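Week two on the dusting task

I said I would write more about the job, so here goes. December has been all dusting. The target for this task is 3000 episodes and as of last night we had 992 that passed review. That sounds worse than it is, because the first week went mostly to arguing over what counts as a pass.

An episode is one go at the task from start to finish, with an operator driving both arms. Raíssa Bragança wrote the instructions for it and kept them short. Pick up the duster, clean the surface, put the duster down. She left out how many strokes to make and which way to go, and I think that was right. When we did the Skutport task last spring we told people exactly how to move, and the model learned one motion and nothing else.

The mess is paper confetti. We tried real dust for a day and the cameras could hardly pick it up, so the reviewers were guessing. Colored paper is easy to see and easy to sweep back up. It does slide more than dust would — something we wrote down in the notes for whoever trains on this later.

I threw out 312 episodes from the first batch. Most were pauses, where the operator stopped to think with the duster in the air. A person watching doesn't mind that, but the model will copy it.

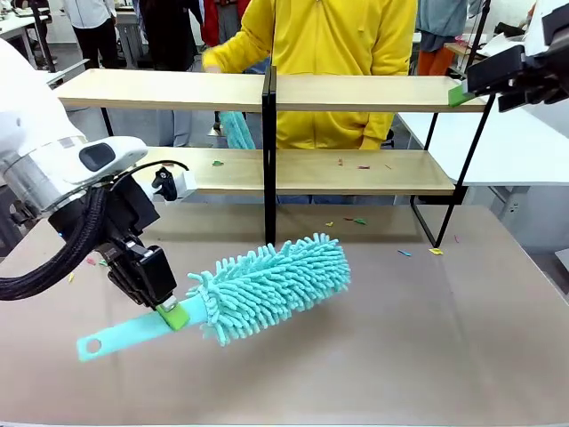
The other thing I've been strict about is the reset. Confetti has to go down differently each time, on the shelves as well as the table, and people get lazy about it by late afternoon. I do too. I now check the first view of every episode against the one before it and send back any that look the same.

Next up is wiping, with a cloth, which everyone is dreading. I'll post again when we get to 2000 or when I get sick of turquoise.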